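Vomulora's winter open day promised 300 stalls of antiques and house clearance goods. I paid 8 pounds to get in and found a good many tables shut.

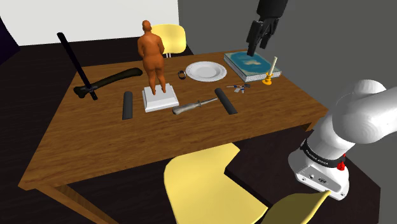

A statue on its white pedestal, seen from the back.

The dealers from Vandik swore that prices had been slashed. Perhaps. A plain oak stool was marked 212, and I have seen better go for less in any January sale.

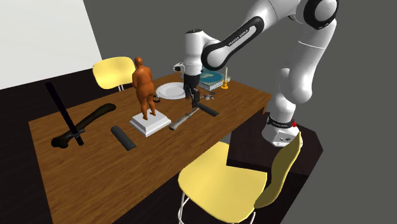 Tea was worse value still, and the free bus to Tareline came once in the two hours I waited.
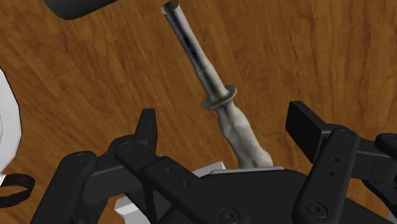
Would I go again?

Only if Sandhu, who run the hall, drop the entry fee. The leaflet says 200 dealers are booked for next year. I'll believe it when I see them.

Contact | Copyright 2021 | Back to top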